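About Us

Hi, I'm Aino Hirvonen, and I run Jendska with my business partner, Milan De Graaf. We're a catering and tray-packing company in Kosarbridge. If you've had a boxed breakfast at a conference in this town, or a dessert plate at somebody's retirement lunch, there's a decent chance it came off our line.

We started 17 years ago with 2 ovens and a van that only Milan could get into reverse. Now there are 40 of us, in the old Ikonen building by the rail yard (the green door, not the loading dock, please ring twice). On our biggest day so far we sent out 1,652 plates before lunch, and I ate a sandwich standing up in the walk-in and called it a break.

People who come in for a tour mostly want to ask about the robots, so I'll get to that.

Plating is the hard part of this job. Baking is lovely, driving is fine, but putting one pastry on one plate, over and over, starting at 4 in the morning, wears out wrists and shoulders. Hatsue Amano has led our plating crew almost from the beginning, and a few years back she came into my office with a list of everybody on her shift who was wearing a brace. It was a long list. That was when we began talking seriously about automation, and I'll be straight with you, the first conversation with the crew went badly. I'd made slides. Jouko Peltonen asked whether his job was on any of them, and I didn't have a good answer ready.

So we stopped and wrote one down before going any further. Nobody at Jendska loses a job or an hour of pay to a machine. It's in everyone's contract now, and Jouko helped with the wording.

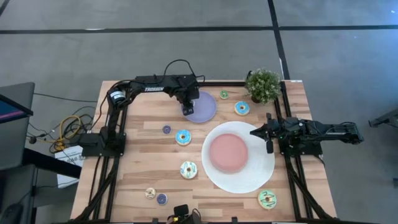 What we learned pretty fast is that the people who plate for a living are the ones who should be teaching this stuff. Where do you grab a donut so the icing survives? How close to the rim is too close? Hatsue knows all that in her hands, and it took her weeks to get it into words. She now spends her mornings on the floor and her afternoons on setup and training, at a higher rate. Jouko moved over to scheduling and maintenance and complains about it a lot less than he used to complain about plating!

Some things are harder than they were. The shifts are quieter, and a few people miss the chatter of having six folks shoulder to shoulder at one table. We moved the coffee break so everyone takes it together, which helps a bit. There's also a lot more cable in my life than I ever expected, and a lot more software updates. Illia Hladun, who joined us from Dernness in September, handles those, and he has asked me very politely to stop pressing things.

We still finish by hand. Berries, mint, powdered sugar, the writing on a birthday plate: all of that is a person with a steady arm and an opinion, and I don't see it changing while I'm here. Every tray gets looked over by someone on Hatsue's crew before the lid goes on.

If you'd like to come see the place, mornings after 10 are best, once the vans are out. We're usually hiring for finishing and delivery, and you don't need any technical background for either. Call the front desk and ask for me or Milan. Orders for groups go through the same number, and we do need to hear about allergies when you book.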